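Giving up the car, five months in

May 31, 2022

We sold the car in December. It was twelve years old, it needed a new clutch, and the garage in Zandham wanted more for the work than the car was worth. I said at the time that I would write something once we had lived without it for a while, so this is that post.

The main change is the bus. The 54 stops at the end of our road and goes into Zandham every 20 minutes until early evening, then once an hour. I had lived here for six years and never caught it. The first week I got on going the wrong way and ended up at the retail park, where I bought a doormat.

I take the 54 to work and walk the last bit, down past the old Jilolier factory and over the footbridge. Door to door it is slower than driving was, but I used to spend a good part of the morning looking for somewhere to park and I never counted that. I now read on the way in. I have got through more library books since Christmas than in the two years before.

Shopping took longer to sort out. We used to do one large shop a fortnight and fill the boot. For the first month I tried to do the same thing with two rucksacks and it was miserable. Now I buy less at a time and go more often, mostly on the way home, and we have a delivery once a month for the heavy things like tins, cat litter and washing powder.

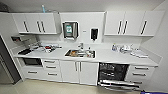 The other thing I bought was a trolley, the sort with two wheels that I associated with my grandmother. It is a Lemaire, dark green, and it cost £54 in a sale. The wheels are good on pavements and poor on gravel. It goes up the bus step if you turn round and pull it backwards.

Money is the part people ask about. I kept a note of what we spent on the car in its last year, and with insurance, tax, fuel and repairs it came to a bit over £200 a month. Since January our buses, trains and the odd taxi have averaged £154. That is a smaller saving than I expected. Trains are the reason, and mainly the trips to Clorkarska to see my parents, which need two changes and have to be booked early to be anything like cheap.

Clorkarska is also where I miss the car most. The last train back leaves before nine, so we either cut the evening short or stay the night. My mother prefers it when we stay. I don't sleep well on the sofa bed.

We have hired a car once, for a weekend at Easter. The desk took a £200 deposit, which came back after eight days, and I scraped a wheel on a kerb within an hour of picking it up. They didn't charge for it.

I am going to look at bikes next. There is a second-hand place behind the station that opens on weekday mornings only, so I will need to take a day off work to go.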